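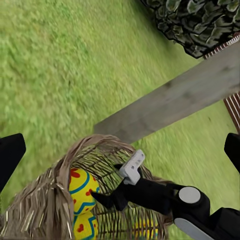
How often should you post on a professional network if you want clients to remember you?

Once a week is enough for most people who work alone, if the post says something from your own work and you answer the comments under it.

I got this question twice in October, both times from translators who had just left a company job, and both times I gave a long answer when the short one above was better. So I want to write the longer part here, where people can skip it.

When I started to work for myself I believed that I must be visible every day. I had read this in many places. I made a plan in a spreadsheet with a topic for each morning, and I kept to it for 107 posts. I am a stubborn person. The topics were things like "how to choose a translator" and "why deadlines matter", and I wrote them before breakfast, in English, which is my third language. Each one took me almost an hour, because I check every article and every preposition.

In this period I got 346 new contacts. It sounds nice. But when I looked at who they were, most of them were other translators, doing the same as me, also before breakfast. We congratulated each other a lot. From all of this came 2 paid jobs, and one of them was a menu.

Then I had a big manual to deliver for Harju, who make pumps, and I had no time for the spreadsheet. For several weeks I wrote only one post, on an evening when I was tired and a little angry. It was about a single word in the manual that can mean both "close" and "lock", and how I had to call the engineer to learn which one it was. I did not plan it and there was no advice in it. A woman from the documentation team at Citden wrote to me the next morning and asked if I had time for a test text. They are still my client.

I do not want to make a rule from one case. Maybe I was lucky. But since then I write only when something happened in my work that I would tell a colleague at lunch, and this comes to one post in a week, sometimes less. In summer it is less.

Some practical things I do now:

I keep a note on my phone with small problems from the day. Most of them stay there forever.

I ask the client before I mention them, also when I do not use the name. Torley said no once, and I deleted the draft.

I do not use the scheduling tool anymore. I paid 185 for a year of Grostik and I used it for the first four months. It is a good program, but it sent out my posts when I was at the dentist or asleep, and then people asked questions and I answered the next day, when they had forgotten what they asked.

I answer every comment that has a real question. For the ones that say only "great post" I press the like button and I hope this is polite.

One of the two translators wrote back that once a week felt too little, and that she was afraid to disappear. I understand it very well. I told her to try it until the new year and to use the free mornings for writing to five companies directly, with a short email and a sample. She has sent three so far.

Next time I will write about these emails, because my first ones were terrible and I still have them.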